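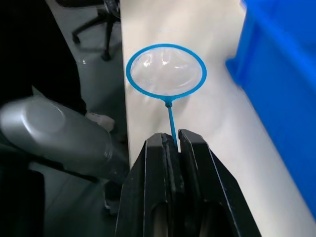 ## Keltier wrist camera kit: review after 1,179 episodes

We bought the Keltier kit to record demonstrations for a scooping policy. It is a small camera, a bracket that bolts on behind a two-finger gripper, and a license for Trolteo, the recording software. The test task used a small blue fish net with a thin handle, worked over a white table with a blue bin at one side.

**Mounting.** Four screws and one cable. Setup took 20 minutes, most of it spent routing the cable so it wouldn't snag when the wrist turned.

**View.** Both fingers stay in sight, and so does whatever they hold. The net's handle is easy to follow up to the rim. The mesh is harder — it is nearly transparent, and the white tabletop shows through it. We would try a darker table next time. The camera also picks up the floor and an office chair past the table edge, so we now move the chair between batches to keep the policy from learning it.

**Recording.** Trolteo saves at 30 frames per second and stamps the arm position on every frame. Discarding a bad take is one key. Labels are weaker: you can't rename a task after the first save, and we had to fix a typo by script.

**Compared with the Gristard kit.** The Gristard bracket is stiffer, but its camera sits higher and loses the fingertips on low grasps.

**Rating:** 4 out of 5. The missing point is for the labels.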